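Course handout 4: Good practice at the two-arm table
Odgate teaching laboratory, Imance programme
22 January 2018

Please read this handout before you come to the practical. Last year many students read it after, and we had to repeat several sessions. It covers the rules for the banknote task, in which the two arms pick up paper notes and put them into clear plastic cups. The notes are only printed paper, but we ask you to treat the work with the same care as a real cash handling cell.

1. Before the arms are switched on

The start layout must be made by hand, with both arms stopped. Lay the notes flat on the wood at different angles. Some overlap is allowed and even wanted, because a task where every note lies alone is too easy. Put the cups at the far edge, open side up. Write the run number in the log sheet before the first movement. Runs from the August group ended at 2497, so yours continue from there.

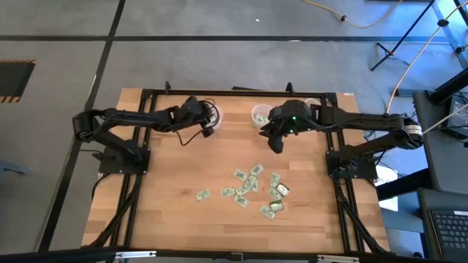
Figure 1. Notes spread on the near part of the table, cups along the far edge.

2. Cables and the space between the arms

Each wrist has a loop of cable. The loop must be long enough for the full turn of the wrist, and it must not be pulled tight to make it look tidy. Check it by eye at the start of each set of runs. If a loop catches on a cup, stop the run and mark it as "C" in the log. Do not free the cable while the arm has power.

Speed of the gripper tip is limited to 200 mm per second in all student work. The limit is set in the Verach controller and you have no permission to change it, also not for a short test. 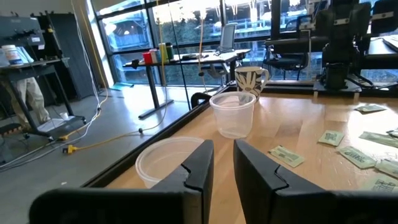
The same limit is valid when only one arm moves. Students often ask about this. The second arm may be still, but it is under power and it can start when the program tells it, so it counts as moving for all our rules.

3. Placing a note

The Leitão sheet, which you received with handout 2, gives the order of steps: grip, lift, stop, move, lower, open. The stop after the lift is not optional. It gives the person at the screen time to see if one note is held, or two.
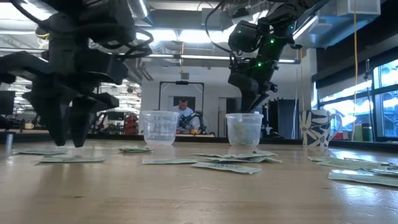
Lowering is the step where most faults are made. The jaws should come down straight over the cup and open only when the note is inside the rim. In the view from the side, the right gripper is directly above its cup with the tips almost at the rim, and at this height an error of a few millimetres can push the cup over. Approach slowly from here. A crumpled note that stands on its edge, like the one by the empty cup, is still a valid target and should not be flattened by hand during a run.

4. Stopping and counting

A run may be stopped at any moment and by any person in the room. You do not need to explain before you stop, only after. When the arms have stopped, count the notes on the table and the notes in each cup, and write these numbers separately.

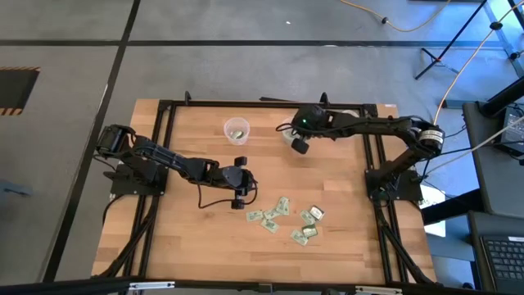

Figure 2. Folded notes in both cups, other notes still on the table.

If the sum is different from the number at the start, look on the floor and under the base plates before you begin again. A folded note can also hide a second one, so open every note which you take from a cup.

For the report, read section 12 of the laboratory rules and answer the questions on page 27. Bring the log sheet with you, signed by both partners.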